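Tirnildale Technical College
Automation and Work, Unit 6 handout
Chores and shop-floor tasks: what can be automated now
Revised 10/6/20

1. Scope

This unit covers tasks that a person learns in a few minutes and does without much attention: clearing a table, sorting a drawer, emptying a parts tray, folding towels. Welding and palletizing were covered earlier. Those jobs repeat the same motion on the same part, and they have been automated for decades.

2. Terms

Structured task: part type, position and orientation are known before the motion starts.
Unstructured task: at least one of these must be sensed each time.
Pick: one attempt to grasp and lift a single item.
Intervention: any point at which a person has to touch the cell or the item.

Most household chores are unstructured. So is a large share of shop-floor work, mainly kitting, returns and tool put-away.

3. Case: the Dreralwood trial

The Dreralwood returns shop ran a sorting cell under the Pirihi project. The log covers 3,217 picks. Interventions were recorded by cause: no grasp found, item dropped, two items lifted, item against a wall. The last cause matters for cell design. A gripper needs clearance on both sides of an item, and a wall removes one of them.

The Plullano cell handled 500 picks of a single molded part from a fixture. Do not compare the two figures directly. The second task is structured.

4. Mixed items in a bin

Items of different shape call for different grasps. A screwdriver is long and thin, and its shaft and handle differ in width. A roll of tape standing on edge can tip or roll when touched. Where one item lies partly over another, the order of removal has to be decided first.

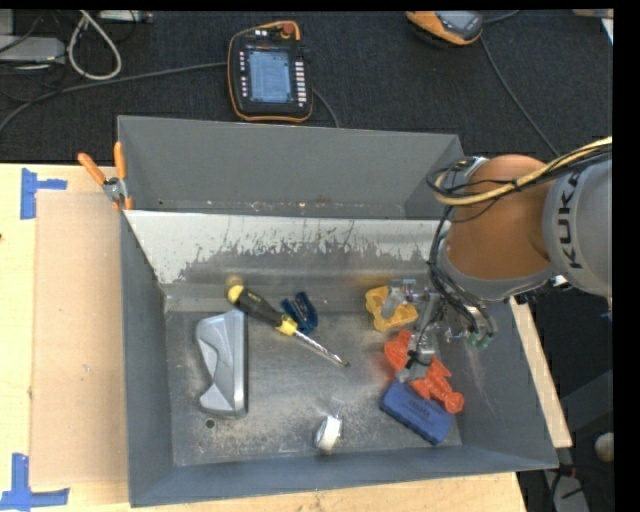
Can a robot put away a drawer of mixed household items without help?

In a test cell, often, if the items are rigid and a few misses are acceptable. In an ordinary home, reliability is still too low for it to be left alone.

5. Reading the numbers

Success per pick overstates success per chore. If a chore takes 6 picks and each succeeds 95 percent of the time, the whole chore finishes without a miss 74 percent of the time, assuming independent picks and no retries. Always ask which rate is being quoted.

6. Assignment

Choose one chore. List its picks in order, mark each as structured or unstructured, and state where an intervention is most likely. Limit: 700 words. Due the first week of November.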